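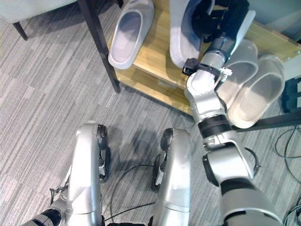 Order at the Front Door

Last updated: March

Search this site Enter keywords Go

The entry hall is often the last room to be furnished. At the Gallegos residence in Veltthorpe, it was the first. A low rack with a honey-colored wooden shelf and black metal legs keeps house slippers off the gray striped carpet – white pairs are preferred for guests. The rack, from Lurisow, is 112 centimeters long and holds shoes for a household of six.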